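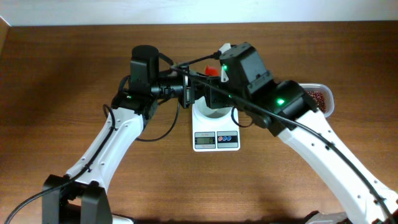 So do you reinvest the dividends or take the cash? I take the cash, let it pile up to 300 dollars in the settlement account, then buy whatever is furthest under its target. Automatic reinvesting just buys more of what already paid me.

Sorry for the slow answer to the list, two threads got tangled up in my inbox so I'm doing both in one go. Earlier message quoted so people can follow:

> I have 47 shares of Kohlhase from my aunt, plus an index fund I add to
> every month. Kohlhase has dropped a lot since the last report and a
> coworker says double up now while its cheap. The Plidemitz newsletter
> says the same thing. Is that sensible or am I just catching a knife?
> Also my broker (Esten) wants to move me to their new account type with
> automatic reinvesting. Do I need to care?

OK. Few points, no particular order.

1. Esten account. Read the fee page first. My old one was free to hold but charged on every purchase under 200 dollars, so small reinvestments got eaten. Dont know if yours is the same. Ask them in writing. And ask if you can switch back, the phone person told me yes and the form said no.
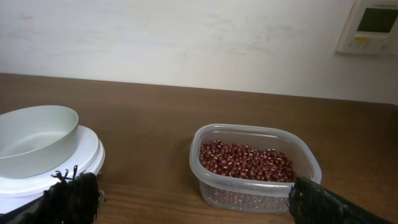

2. Kohlhase. Cheap compared to what? The price last year is not a reason. Look at the debt – when is it due and can they roll it over at todays rates. I had this exact feeling with Kurnent, bought more on the way down, twice, felt very clever both times. Sold in August at a loss. Still have the spreadsheet, don't like opening it.

What I do now is write down one paragraph before I buy. Why this company, what would make me sell. If the paragraph is mostly about the price having gone down I close the laptop. 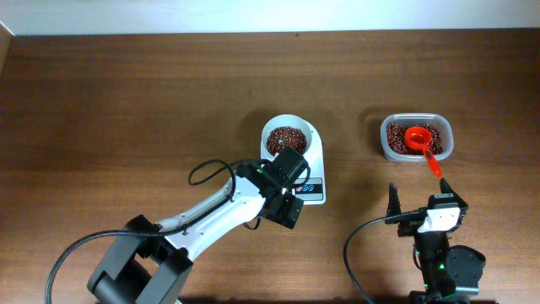
And if I do write a decent one, I wait 14 days and read it again. Missed a couple of good entries that way. Fine with it.

3. Size. You didnt say how big the 47 shares are next to the fund. If its roughly a twentieth of the total, doubling wont ruin you. If its half, I wouldnt add a cent, whatever the newsletter says. Inherited shares are hard, I know, people feel they owe them something.

4. The newsletter. Does Plidemitz say anywhere whether they own it themselves? Mine was in tiny type on the last page.

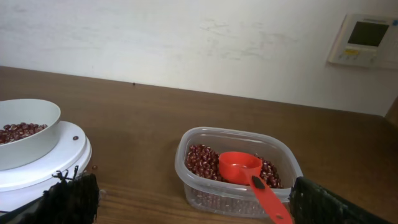 Also go back through the old issues and see what they were saying about Kohlhase before the drop. If it was a buy then and its a buy now, well. You can work that out.

On taxes I'm no use, inherited stock has its own rules for the cost basis and I'd get it wrong. Someone else on here must have been thru it?

Keep adding to the index fund meanwhile, I wouldn't stop that for any of this.

Got to run, will read replies tonight.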